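Conlow House open day: I went to see the short-let apartments so you can decide if you want to

The invitation said the doors would open at 10, and at 10 they were locked. There were a few of us on the steps by then, a couple with a stroller, a man with a folder, and me. Somebody let us in through the side entrance by the bins, which told me more about the building than the brochure had.

Conlow House used to be offices. Mendex, the company that runs it now, has split the upper floors into studios and one-bedrooms for stays of three nights to three months, and the open day was meant to win over two kinds of people: those who might book one and those who might buy one and hand it to Mendex to rent out. I went as the first kind, but it became clear pretty fast that the second kind got the coffee.

Our guide was Tariq Hayat, a friendly man who walked quickly. He called the location "central Plamthorpe." I had come up from the station on foot and would call it the far end of Plamthorpe, past the ring road, next to a tire place. The walk has one long hill in it. With a suitcase I'd take the bus, and the bus stops running at eleven at night, a fact I got from the timetable at the stop and from no one at Mendex.

The studio on the second floor is the one in all the ads. It's clean and the bed is good. I sat on it, then lay on it, and Tariq waited politely. The ads say it sleeps three. The third person gets an armchair that folds out, and once it's out you can't open the bathroom door all the way. I asked whether anyone had tried it with three adults. He said families love it.

Things I checked that I'd suggest you check too: the shower gets hot in well under a minute. The window over the street opens, but only a hand's width. There are two hotplates, one pan with a lid that belongs to some other pan, and no corkscrew. Phone signal died in the hallway and came back by the window.

The one-bedroom upstairs is a better place in every way, and I'd have been happy to stop there. It looks over the back yards, you can shut a door between yourself and whoever snores, and the fridge is a real one. It's priced at 86 a night in December before the cleaning fee. The cleaning fee isn't on the price sheet. I had to ask twice, and the second time I got a number "from" something.

Then we were taken down to the ground floor for the talk. Abdelilah Fawzy, who handles sales, had a slide with the figure 3075 on it in large type, as the monthly income an owner could expect from a one-bedroom. Mỹ Văn, who had come with her brother Thịnh and was the only person in the room taking proper notes, asked how many nights a month that assumed. The answer was that it varied by season. She asked which season the slide was. He said it was a blended figure. I did the sum on the back of the price sheet, and at 86 a night you would need more nights than most months have. Maybe the summer rate is a lot higher. If it is, I'd like to see it printed somewhere.

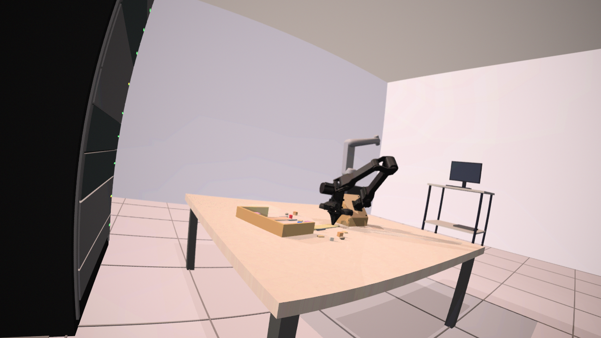 The owners' agreement was the other thing people wanted to talk about. Mendex takes its share first, then repairs, then something called a guest readiness charge of 300 a year. Thịnh Văn wanted to know who decides what counts as a repair. Mendex does. I don't say that's unusual, but I noticed that the folder man closed his folder.

I had a better half hour afterward across the street at Đàm, a small noodle place run by Ánh Âu. She has watched the building change hands and had no complaint about the guests, apart from the ones who ring her bell at night looking for the key box. (It's around the corner, by the side entrance. Mendex might put up a sign.) Her broth is very good and she closes at three.

Would I stay at Conlow House? In the one-bedroom, for a week, with the cleaning fee in writing before I paid – yes, probably. The studio is fine for one person who travels light. Buying is another matter, and I've asked Abdelilah Fawzy for the monthly bookings behind his slide. He promised to email them. I'll add them here if they come.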